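Bench tips: comparing needle drivers, grippers and the camera that watches them

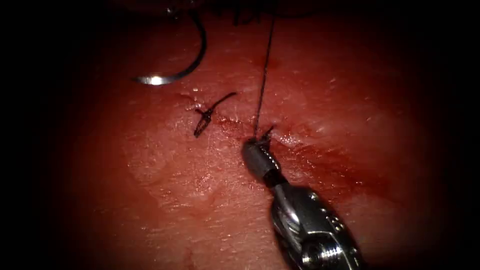

so before anyone swaps jaws again, please read this first. Put together in a rush on Monday between runs, mostly my notes plus what Shiuli Seneviratne scribbled on the whiteboard. Covers the Bimik and Marikar drivers and the Sarnance controller. Paton camera at the end.

Jaws

Closed jaws first. Always. Bring the driver in shut, open when you can see both tips. Had a Marikar go in half open and it picked up a loop of thread we didn't want.

Clean the jaw faces between every run, soft toothbrush, warm water, then a lint free wipe. Dried gunk changes the grip more than the brand does. We wasted a whole morning blaming the Bimik.

Grip test before the real thing: one strand of dark suture, pull straight up, slow. Slips? Clean again. Slips twice, swap the jaws and write it down. The Bimik held for 19 pulls out of 19, the Marikar dropped it on pull 13. Not a huge sample, I know.

Thread

Dark thread. Don't bother comparing anything with the pale stuff, it vanishes on camera the second there's shine on the surface.

Pull up and away from the seam, not along it. Sideways drags the edges and then you're grading the tissue instead of the driver.

Trim tails the same length every time or the next person can't tell a good knot from a lucky one. Leave enough to grab.

Needles

Park the needle where the camera can see it. Curved ones like to slide off into the dark part of the view and then somebody is hunting for it with a live arm. Upper left is our parking spot, stick to it.

Count in, count out. Magnet dish, lid on. Old jam jar lid glued to the bench works great for the lid by the way.

Controller

Sarnance: turn motion scaling down to 3 and leave it there for comparisons. Janaka Karunaratne likes it faster, fine, but then his times don't go in the same table as everbody else's.

Warm up the wrist joints, full circles both ways. Cold start feels sticky on the Marikar, much less on the Bimik.

Log file is up to 745 entries and almost half have no driver name. Type the name in. Please.

Camera and light

Wet surfaces throw little white spots. Drop the light a notch before you touch exposure. Paton has a fussy dial, tape it once you like it.

Edges of the view go black, so work in the middle. If the knot is near the dark ring, move the camera and not the arm.

Fog on the lens: warm water dip, wipe, back in. Dish soap leaves a film, tried it.

Still to do

Long jaws vs short jaws on the Bimik
Second controller cable, the gray one is cutting out
Re-run the Marikar grip test with new jaws, sometime in October
New toothbrushes. the good kind, soft, teh cheap ones shed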